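Time offset again, and a smaller pose filter

I wrote last month that the pose tracker in Zakideck was finished. It was not finished. When I replayed the December recordings, the gripper path was smooth but it came too late compared with the finger opening. In one file the delay was 80 ms, in the next one it was 12 ms, so a constant correction could not help.

The reason was in my own code. I took the time when the message arrived, and I should have taken the time when the image was exposed. Now Rakena writes both times, and the replay tool refuses a file if one of them is missing.

After this I looked at the marker cubes. When only one face of a cube is visible, the pose can flip between two solutions. From 1,355 frames in my test file, 191 had such a flip. I tried to remove them with a stronger low-pass filter, but then fast wrist turns became wrong.
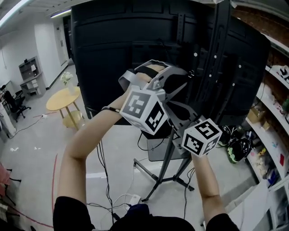
What works better is to keep both solutions for a few frames and let the motion model decide. If two faces are visible, the question does not appear and the filter takes the pose directly. The cost is a little more memory and one more parameter, which I do not like, but I left it in the config with a comment.

Next I want to move the same filter into Skitus, where the planner still uses the old poses. The gripper calibration also needs a new version number before that.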